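## 4. Setting the water softener after installation

Before you start, check that the bypass valve is closed and the salt tank is filled to the line. The Hukodix 2291 must stay plugged in during all steps.

1. Press and hold **Menu** until the clock blinks. Set the hour first, then the minutes.
2. Enter the water hardness from your town report. In Nelatmont most homes use the middle value.

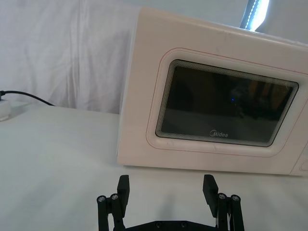 3. Choose the hour of the rinse. We advise the night, when no tap is open.
4. Press **Menu** again to save. If you wait too long, the old values come back and you must repeat from step 1.

> **Caution:** Do not use salt with colour or perfume added. It can harm the resin.

The first rinse takes about 40 minutes. You will hear water going to the drain, and this is normal.

> **Note:** After a power failure the clock must be set again. The hardness value stays in the memory.

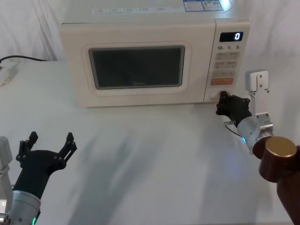 *White tabletop, microwave oven with door and control panel.*

### 4.1 Salt refill

1. Lift the lid and break any hard crust with a plastic stick.
2. Pour the salt slowly and keep 2 centimetres free under the lid.

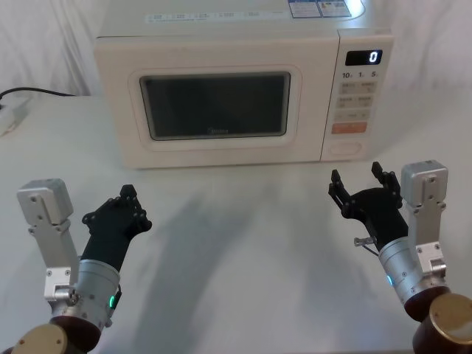 Zoriana Bilyk writes to us that her crust came back each December until she moved the tank away from the cold wall. We now recommend this to all owners with an unheated basement.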